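Three Minutes of Somebody Else's Song

A karaoke host on long intros, short tempers and the right way to say no to a duet

Posted 2018-11-12 in Going Out

The woman who runs karaoke at the Grimier would like her name kept out of this. Half of Osstead already shouts it at her in the supermarket, usually followed by a request, and she is tired of being asked for power ballads next to the frozen peas.

We meet at four in the afternoon, when the bar smells of floor cleaner and the only other customer is asleep or very good at pretending. She orders a ginger ale and a plate of fries and keeps both on her side of the table.

"People think I must love singing," she says. "I like singing fine. What I love is a list in the right order."

She has been doing this for nine years, first at the Gundow, which has since become a mattress store, and now here. Before that she scheduled appointments for a dentist, a job she describes as the same thing with less applause. The first night at the Gundow was an accident. The regular host had moved to another state without mentioning it, the manager was her cousin, and she happened to own a laptop.

"I had 40 songs and one of them was the national anthem," she says. "Somebody did it twice. The second time, people were too tired to stand up."

The library is larger now. She won't say how large, on the grounds that customers hear the number and take it as a challenge. She will say that in a normal month the room picks from the same 80 songs, and that she could name most of them from the way a person walks up to the table.

How does that work?

"Hands in pockets, it's country. Shoes off, it's a ballad, and there's been a breakup. If three of them come up holding on to each other, it doesn't matter what they pick, because none of them knows the verses." 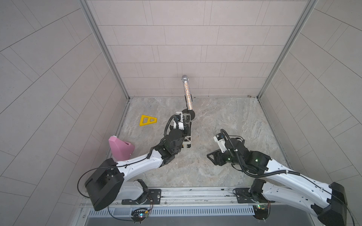
The matter of the list

Every karaoke host has a system for the list and regards every other system as a crime. Hers uses paper slips, a shoebox and a golf pencil on a string. New singers go ahead of people who have already been up. Nobody sings three times before midnight. Birthdays get moved up one place, once, and she has been known to ask for a driver's license.

"A man had four birthdays in April," she says. "I let him have two. He sang well."

She has turned down money to bump people up the list, and she lists the offers with the satisfaction of a person who could have used the cash. The highest was 130 dollars, from a best man who wanted the groom to go on before he fell over. She kept the groom where he was. He fell over. The best man then asked whether he could have the slot himself, for free.

There have been attempts to modernize. A company called Pereyra came by a couple of years ago to show the owner a system where singers sign up on their phones. It ran for two weeks. On the first night one customer entered himself under eleven different names, and she had to call out every one of them in case a real person was attached.

"So there I am, asking for Captain Sausage," she says, eating a fry. "Four times. In a serious voice. And the same man stands up and waves, like we're all delighted."

The shoebox came back. It is a different shoebox from the Gundow one, she adds, as if I might have been wondering. The Gundow one got beer in it.

On bad singers, who are fine

I had expected some cruelty about the singing, and I admit I had come partly for that. She doesn't offer any. Bad singers are fine, she says. Bad singers pick something short, have a great time and tip. Her problems are nearly all with the good ones.

"The good ones want more reverb. They want less reverb. They want it in a lower key and then they want to know why it sounds low. They ask who else is good tonight."

The other trouble is instrumental breaks. A song that flies by in the car can turn out to have a guitar solo of terrible length, and the person holding the microphone has to do something with their body until it ends. Most people sway. Some thank the crowd for coming. One regular uses the time to walk over and finish his drink, and she considers him the only true professional in the room.

She once timed an intro at 291 seconds, from a live version that a customer insisted was the only real one. He stood through all of it with his eyes shut. When the words finally came up, he missed the first line.

"I could have had two whole people in there," she says.

What about duets? She puts down the ginger ale. Duets, it seems, are where friendships go to be tested in public. One person always knows the song, and the other has been told they know it. Her advice for anybody being dragged up is to volunteer to hold the coats. Her advice for couples is to sing separately, preferably on different evenings. 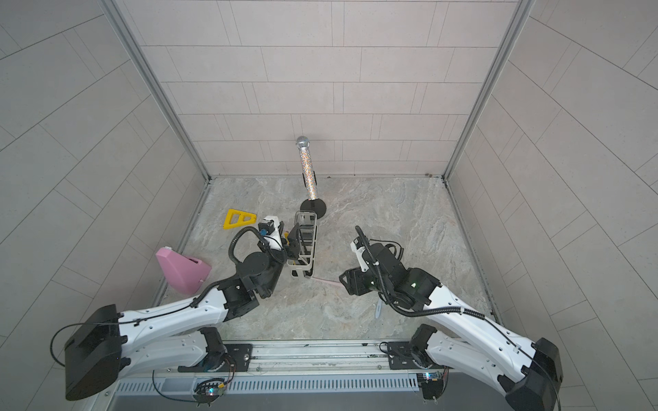 Ball head, clear handle, confetti beads: a microphone with party clothes on.

She has opinions about microphone handling too, and demonstrates with a fry. Hold it by the handle. Keep it close enough that you feel a little silly. Don't cup your hand around the top, whatever you have seen in videos, and don't point it at the speaker to see what happens. Everybody in the room can tell you what happens.

And never drop it at the end.

"They think it's a big finish," she says. "It's a thump, and then me, bending down."

Does she ever sing herself? Only to start the night, she says, when the room is empty enough that it needs a push. She does the same song every time and won't tell me the title, though I could easily come in at eight and find out. It's under three minutes and has no solo.

By now the sleeping customer has woken up and drifted over to ask whether there's a list yet. There isn't. It's ten to five. She tears him a slip anyway, hands over the golf pencil and watches him write.

"Hands in pockets," she says, when he's gone back to his stool. She turns the slip around so I can read it. It's country.

Karaoke at the Grimier, Osstead, starts at eight. Sign-up is at the side table, on paper.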